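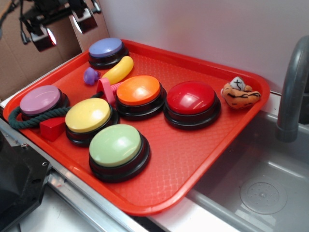
Faz uns anos que trabalho ensinando robô a mexer em coisa de gente, e continuo ouvindo a mesma pergunta em todo almoço de família: "mas você não programa ele?" Programo pouco, gente. O que eu faço quase o dia inteiro é pegar os comandos e mostrar. Aperta aqui, pega a banana de plástico ali, larga, volta, de novo. E vou defender isso, porque anda na moda dizer que demonstração por teleoperação é trabalho braçal sem futuro e que a simulação vai resolver tudo.

Eu gosto de simulação, juro! Mas põe um tigrinho de pelúcia numa bandeja com botões coloridos e uma corda trançada enroscada num deles, e me conta como ficou o modelo físico da corda. A minha nunca ficou boa. Na mão, você sente (ou melhor, vê, porque o nosso controle não devolve força nenhuma, e essa é outra briga) que dá pra chegar no botão rosa por cima, sem encostar na corda. Você faz aquilo sem pensar, e é justamente o "sem pensar" que eu quero gravar.

No Prurnomgate fechamos julho com 2487 demonstrações. Joguei fora 371. O Ademir Andrade, que divide o turno comigo, achou um exagero e a gente discutiu feio por causa disso, ele querendo guardar tudo, eu querendo cortar mais ainda. Meu argumento: demonstração ruim ensina. Ensina errado, mas ensina. Se eu hesito na frente do botão vermelho porque estou cansada, o robô aprende a hesitar na frente do botão vermelho, e depois vai alguém passar uma semana procurando defeito no motor.

Agora, o Ademir tem razão numa coisa. Eu corto também as vezes em que erro e conserto, e aí o robô fica sem saber o que fazer quando a peça escorrega. Mudei de ideia nisso. Erro com conserto fica, erro por preguiça sai. Quem decide qual é qual? Eu, olhando vídeo até às 8 da noite, com café.

E aí chego no que me irrita de verdade: quase todo projeto trata quem demonstra como mão de obra descartável. Treinamento de até 10 minutos, toma o controle, boa sorte. Depois reclamam dos dados! Ensinar com a mão é ofício, tem jeito, tem ritmo, tem gente boa e gente ruim nisso. Paguem melhor essas pessoas e deixem que elas palpitem na tarefa antes de a bandeja ser montada.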